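Toys & Games > Building Bricks > Buying, Selling, Cleaning
Thread: Bought a bulk tub of used bricks, now what??

brickmom_tilda
Joined: July
Posts: 9

Ok so I did a thing. Garage sale on the way back from Borkau, guy had a tub of mixed building bricks, lid taped down, marker on the side said 1,000 PCS. Paid too much prob. Got it home and it smells like somebody's basement. There's dog hair. There's a fossilized raisin (I hope raisin). Kid is 5 and already wants in.

What do I do first? Wash, sort, both, throw it all in the dishwasher? Husband says dishwasher. I don't trust husband on this.

tkachuk_l
Moderator

No dishwasher. Seriously. Heat warps them, the thin plates go first and then nothing clicks right ever again. Lukewarm water, dish soap, mesh bag, slosh it around, rinse, dry flat on towels. Takes a day or two to dry if you don't fan it.

Anything with stickers or electrics stays out of the water. Wipe those.

- Lukian Tkachuk

garagesale_gus

been putting mine in the dishwasher for years, top rack, no heat dry, mesh bag. never lost one. people on this board act like its nitroglycerin

tkachuk_l
Moderator

Yours maybe runs cool. Hers maybe doesn't. She can't un-warp them after.

garagesale_gus

fine but "seriously no dishwasher" is not a fact its a preference

Pins_And_Plates

Skipping the dishwasher war. I do used lots all the time, this is my routine, steal whatever:

1. Dry pick. Before any water. Pull out the trash, coins, doll shoes, hair ties, broken stuff. Gloves if it smells bad. A cookie sheet with a rim helps.

2. Look at a handful before you decide how deep to sort. Small batch on a white table, good light, spread them out so nothing is on top of anything. You see yellowing and bite marks right away, and you find out what kind of mix you bought, plain bricks or fancy shapes or whatever. Don't dump the whole tub. You'll cry. 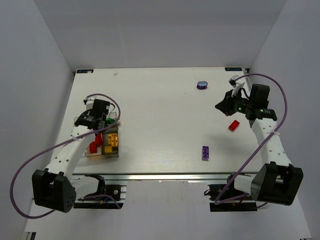
3. Wash. Like Lukian said. Two rounds if the water goes gray.

4. Dry. Old towels, fan on low, flip them once. Studs down so the water drains out of the hollow side... wait no. Studs up. Hollow side down. Sorry, typing on break.

5. THEN sort. Never before. Wet bricks all look the same and you will have to redo it.

That's it. Whole tub that size is a weekend of tv.

brickmom_tilda

This is so helpful thank you. Q about 5, sort by color or by shape? Pinterest says rainbow.

Pins_And_Plates

Shape. Always shape. You can find a red one in a bin of mixed two-by-fours in a second. You cannot find a tiny clip in a bin of nothing but red.

zane_k

Disagree for little kids. I taught pre-K, we had color bins and the 5s cleaned up by themselves. By shape they just stood there holding a piece and asking me. Shape makes sense if you build from instructions. A five year old is building a "house for a sandwich" and could not care less.

Zane Krūmiņa

Pins_And_Plates

Ok but she ages out of that in a year and then you sort the whole thing over.

zane_k

A year of the kid cleaning up on their own is worth it!! also sorting over is half the fun, don't act like you hate it

Pins_And_Plates

...no comment

garagesale_gus

neither. one big tub. sheet on the floor, dump, play, pick up four corners of sheet, back in tub. my kids built plenty. sorting is a grown up hobby that grown ups do near children

zane_k

lol ok that's kinda fair

hollowstud

Sheet method is how you get bricks under the fridge. Drawstring mat is better, same idea but with sides. I had a Ninard one, held up great until the cord went. Replaced it with a shoelace.

brickmom_tilda

Update!! Did the dry pick last night. Took way longer than I thought. Found: 3 batteries (gross, one leaking), a key, part of a comb, a tooth??? Not a kid's tooth I think. I don't want to think about the tooth.

Also there is a LOT of off brand in here. Some clicks fine with the others, some is super loose, some you need pliers. Do I keep it?

tkachuk_l
Moderator

Toss anything the battery leaked on. Don't wash it with the rest. Gloves, bag, out.

Off brand: test each kind. One on top, one on the bottom, turn it over, shake. Falls off, goes in the donate bag. Can't pull it apart with fingers, donate bag too, kids end up using their teeth on those. Speaking of teeth.

hollowstud

I wouldn't donate junk clutch ones tho, some other kid gets stuck with them. Craft pile. Glue, mosaics, whatever.

Pins_And_Plates

Same, craft pile. And keep the odd shapes even if they're off brand. The flower blocks and such. They don't need to hold any weight, they just sit on top of stuff and look nice. My niece will walk past an entire castle kit to get at the flower ones, she puts them on roofs, on car hoods, on the dog one time. If you sort by shape give those their own shallow tray right from the start, up front where a kid can reach.

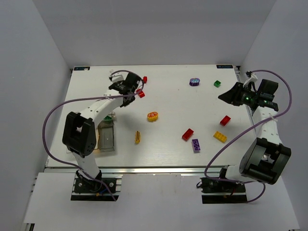 Trays beat deep bins for anything small, you want to see the bottom without digging. Digging is the noise that wakes the baby. I use the Nyberg drawer inserts, the shallow ones, not cheap but I've had the same set forever. Muffin tins also work and you already own them.

garagesale_gus

muffin tins yes. finaly something we agree on

hollowstud

Nyberg inserts slide around in the drawer fyi. Need a bit of shelf liner under.

Pins_And_Plates

Mine don't slide? Which size drawer

hollowstud

The wide one. Two inserts and a gap. Everything ends up in the gap.

zane_k

Tilda, how's it smell now?

brickmom_tilda

Better! Washed the first half, the water was the color of tea. Second half tonight. Still a bit basement-y on the big base plates. Baking soda?

zane_k

Baking soda in the rinse water yes. Or just leave them outside in the shade for an afternoon. NOT full sun for days, the white ones go yellow.

garagesale_gus

sun is how you UN yellow them. peroxide and sun. look it up

tkachuk_l
Moderator

Peroxide plus sun, yes, that's whitening. Sun alone for days, you get brittle. And whitening doesn't last anyway, they creep back. I did a batch a couple summers ago and they're cream colored again. Wouldn't bother for a play set. For resale, tell the buyer you did it.

garagesale_gus

mine stayed white

tkachuk_l
Moderator

Of course they did Gus.

newbie_orrin

hi jumping in, is it rude to ask the seller to open a taped tub before buying? I always feel bad

garagesale_gus

NO. always open it. seen one with bricks on top and newspaper underneath

hollowstud

Not rude. "Mind if I peek" and just start peeling the tape. If they get weird about it, walk.

brickmom_tilda

I did not peek. Obviously. Hence tooth.

Pins_And_Plates

Did it really have 1,000 in it btw? They never do

brickmom_tilda

I am not counting them!! I have a life. Kind of. It's full enough.

Going with color bins for now, sorry Pins. Flower ones in a muffin tin. Will post when the second half is dry if the towels don't get moldy first.

Pins_And_Plates

See you back here in a year for the shape sort.

newbie_orrin

anyone know if the Aklow mesh bags are any good for the wash part? store near me has them marked down

tkachuk_l
Moderator

Check the zipper. If it has a cover over the pull you're fine, if not knot it with a rubber band. Holes should be smaller than a single stud piece or you'll be fishing in the drain.

newbie_orrin

holes look kinda big. passing then. pillowcase?

zane_k

Pillowcase works, rubber band on top, just rinse it longer, soap gets stuck in there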